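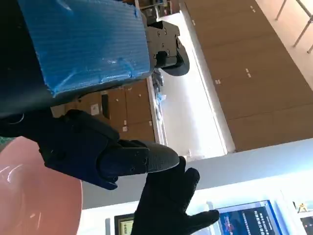

p. 14

Table Setting, Handout 2 – the pink crockery

Major rule of this unit: one colour per place. Annick Besnard teaches it with grey. We have pink.
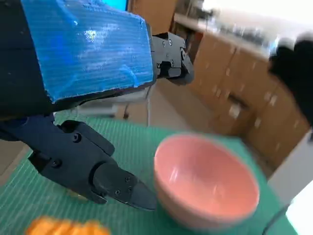

Fig. 2. Pink bowl on the green grid mat.

Use the grid. Centre the bowl first, bread to the left – close enough to reach, far enough to look intentional. Marks go to placement; flavour is not assessed.

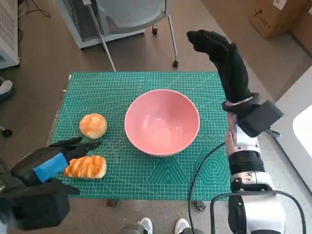 Fig. 3. Bowl at centre, round bun and glazed pastry at left.

Sketch your own layout before the tutorial.

48 shares | 2 comments

Tomos Skyrme: Does butter get its own square?

Edit Szalai: Mine got marked down for crumbs.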